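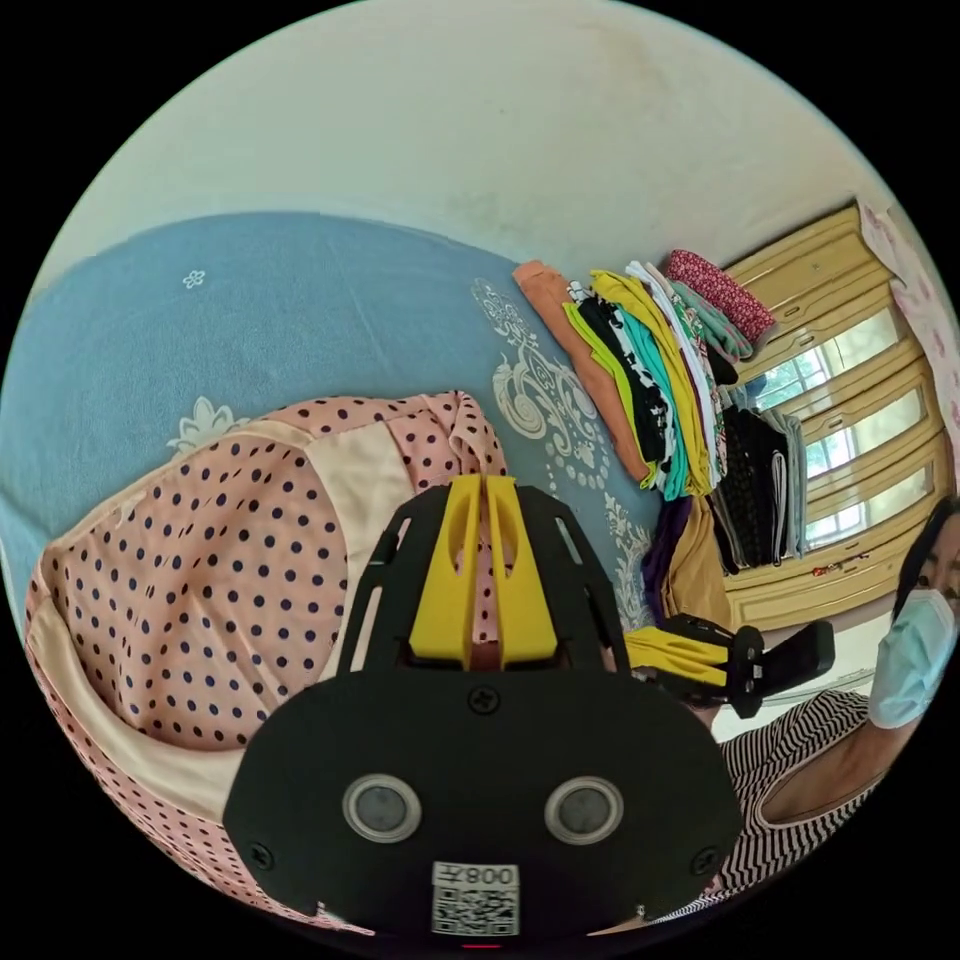 1/ Since October I help to run a small meeting for people who make things alone. Writers, one potter, people who do websites, a man who repairs accordions. We call it Hiker, because the first time we met in the back of a closed shoe shop and the old sign was still on the wall. Some people asked me how it goes, so I write a little thread.

2/ The form is very simple. We open the door at 3, we close at 5. There is coffee and one long table. You come when you can and you leave when you must. There are no talks and no slides, and you don't need to introduce yourself to the whole room.

3/ In the beginning I wanted a topic for every meeting. I even made a list. Mayuree Thaweesak looked at my list and asked me who it was for. It took me two days to understand that it was for me, so I could feel less nervous. We dropped it.

4/ The room: the shop belongs to Clusolwood, a company that rents out empty places for short periods. They gave it to us for three months, then for three more. Now they have a real tenant for the summer and we must go out. No bad feelings, this was in the paper from the first day.

5/ So we were looking for a new place all of March. I will tell you what we saw, maybe it is useful for somebody in another town.

6/ First a hotel lobby. Free, very nice chairs, but the music was loud and the chairs are heavy, you can't bring them together. We sat there like people waiting for a dentist.

7/ Then the upstairs of Taletti, the ice cream place by the bridge. The owner was kind and wanted us. The problem is the stairs. Bogumił Kalinowski comes to us with a cane and he said he could do it, "slowly and with bad words." I don't want a meeting where one person must do this every week.

8/ Then Phuthong. It is a lunch restaurant and it stands empty between lunch and dinner. Ground floor, wide door, toilet on the same floor. Nuanchan Prasertsri, the owner, asked only that we buy tea and that we put the tables back how they were. We shook hands on it.

9/ Money, because it is always the question. All the winter cost us 1,000 for the room and the heating. People put in 3,225 in the jar and by bank transfer. I was surprised too. The rest stays in the account and I will write on the door every month how much is there.

10/ Begoña Calvo thinks we should use it to pay somebody to be the host, so it is not always me. I think she is right but I am slow to say yes. To be the host is mostly to notice who came in and is standing with the coat still on.

11/ About that: what works best for me is to ask a new person "did you find it easily?" and not "what do you do?" The second question makes people sell themselves. The first one, they tell you about the bus, and after five minutes they tell you about the book they are writing anyway.

12/ What did not work: the online group. We made a chat in the winter, with channels for jobs, for tools, for events. Everybody joined, then it was only me posting links. I closed it and now there is one email before each meeting. It has the address and the hours. Sometimes a line about cake.

13/ Somebody asked me if any business came out of it. Yes, a little. Wendelin Camenzind found his illustrator at our table. Two people now share a studio. One more person stopped her project after talking with us and she says it was the best thing of the year. I don't know how to put this in a report for a funder, so I don't ask the funders.

14/ How many come? Around a dozen on a normal afternoon. When it rains, more -- I can't explain it.

15/ First meeting at Phuthong is April 3, 2023. Same hours. The entrance is on the side street, next to the bicycle racks, the front door is locked after lunch so please don't knock there, they are cleaning.

16/ If you want to start something like this where you live, write to me. I can send you our email text and the agreement we had for the shop, it is one page. You can change the names and use it.

17/ One more thing, I forgot. We still have two boxes of cups from the old shop and no place for them at the restaurant. If somebody can keep them in a dry garage -- please answer to this post. I can bring them by car.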